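Notebook, Religious Texts Workroom
October, entry opened 9:20 a.m.

Work continued on the Olvera sermon book, the bound manuscript of Lenten and Advent sermons received from the parish at Olano. Collation now stands at leaf 90 of 92. The last two leaves are stuck along the inner margin and have been left for Elvia Cuevas to assess.

The hand changes at leaf 6. The first writer uses the full form of the saints' names and marks scripture in the margin. The second abbreviates nearly everything and gives no references at all. N. Cisneros holds that the second writer was copying from the Tolia sermons, and the Advent series does follow the Tolia order of readings closely. The Lenten series does not. I have recorded both views in the file and would ask that the catalog note remain neutral until the Zoso transcript has been compared.

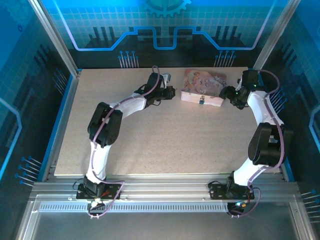 On the question of the preacher's sources, the sermon for the second Sunday of Advent quotes a passage on patience that I have not been able to place. It is given as coming from "the holy father," with no name. The same passage occurs in the Zoso transcript at page 330, again without a name, and with one clause missing. Illustrated title pieces may help with dating the later prayer cards tucked into the volume. A light-haired cherub beside white cursive lettering, as on the lid of the pink box, is the general manner of two of them, and these should be described separately from the manuscript. The cards carry no printer's name.

Corrections to the previous entry: the feast named on leaf 41 is the Visitation, and the Latin heading should read "sermo brevis" – the earlier reading was mine and was wrong.

To do:
Compare the Lenten series with Tolia, leaf by leaf.
Ask Cisneros for his notes on the second hand.
Cuevas to report on the stuck leaves before any further opening of the volume.

Entry closed 4:45 p.m.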